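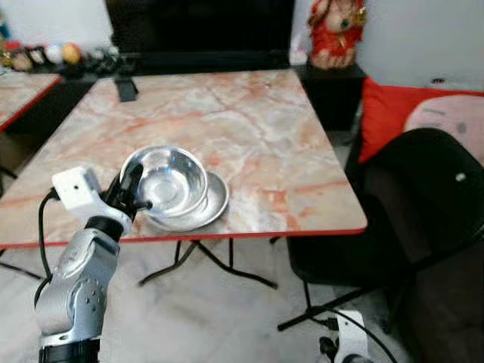
Left gripper on the bowl rim, bowl sitting partly on the plate. Head camera view.

Posted April 28, 2024 — by Arnardóttir, home manipulation group

Ticket 445: Bowl task scores drop when the plate is under the bowl
Component: Dunow policy, left arm
Priority: medium (it was high, then we all had lunch)
Status: resolved, with one leftover

Reported problem

The task is "pick up the bowl, leave the plate." With the bowl alone on the table, the Dunow policy gets 14 out of 16 trials. Put the plate underneath and it gets five out of 16. Same bowl, same arm, same checkpoint. In most of the failures the fingers reach the left rim, press on it, and then stay there as if waiting for the bowl to make the first move. In the others the arm closes on nothing and lifts a very confident handful of air.

The draft of the results section says the method "handles stacked tableware." I would like that sentence to be true before somebody reads it.

Log

Entry 1. Checked the boring things first. Gripper opens and closes on command. Finger travel matches the other arm. Cable on the left housing reseated, no change. Restarted everything, no change, felt better anyway.

Entry 2. Replayed the failed trials next to the logged actions. The approach is fine. The trouble begins in the last stretch before contact, where the predicted height of the fingertip wobbles up and down. With no plate it settles. With the plate it goes on wobbling until the step limit runs out. So it isn't the grasp as such, it's deciding how low to go.

Entry 3. First theory: reflections. Both pieces are shiny steel and the tabletop is glossy too, so the policy has plenty of bright edges to choose from. Tried the stacked setup with the room lights dimmed. Six out of 16. One extra success is nice for morale and means nothing.

Entry 4. Second theory: the plate rim is being read as the bowl rim. I covered the plate with a round of matte gray paper cut to size and ran the set again. Eleven out of 16. That got everybody's attention, including people who had told me on the channel that it was the cable.

Entry 5. Went looking in the training data. Skornholm, our demonstration set, has 3936 episodes. I filtered for a bowl and a plate in the same episode and found plenty. Then I filtered for a bowl standing on a plate at the start and found 14. In every one of those the operator picks up the plate with the bowl riding on it. We had taught the policy that a bowl on a plate is a plate problem. It was doing its best to honor that while being told to take the bowl, and the wobble is what a compromise looks like at 10 past the step limit.

Entry 6. Asked whether we could just weight those episodes down. Tried it. Eight out of 16, and the arm now treats the plate as if it weren't there, including when the fingers are on top of it. Reverted.

Entry 7. Recorded new demonstrations: bowl on plate, take the bowl only, left arm, bowl shifted toward a different side of the plate each time. Also some with the instruction swapped to "pick up both" so that the words have to matter. Fine-tuned from the same checkpoint with Lividell, the short schedule, nothing clever.

Entry 8. Stacked setup, no paper, normal lights: 13 out of 16. Bowl alone: still 14. "Pick up both" works often enough that I am leaving it out of this ticket.

Cause

Gap in the demonstrations, made worse by shiny things on a shiny table. The model and the hardware are cleared of all charges. The cable has been sent an apology.

What to do if you see this

1. Run the task with the lower object removed. If the score recovers, keep reading. If it doesn't, you have a different ticket.
2. Plot fingertip height for the last part of the approach. Steady and wrong points to calibration. Wobbling points here.
3. Cover the lower object with something matte and run a full set. Do not stop after three good ones and go tell people.
4. Search Skornholm by starting arrangement. Object labels alone will tell you there is lots of data, and they will be right, and it won't help.

Changes to the write-up

— The stacked result is now reported on its own line, before and after the new demonstrations.
— The matte paper run goes in as an ablation. Yes, with the paper described as paper.
— "Handles stacked tableware" is now "handles one bowl on one plate." Less grand, but I can defend it.

Still open

All three remaining misses happened with the bowl near the plate's left edge, where the fingers have the least clearance going down. The right arm has not been tested on this task at all. I'm closing this ticket and opening a new one for the right arm, priority low, until a reviewer asks.

Questions about this ticket: reply in the Dunow support queue | © 2024 Home manipulation group | Back to top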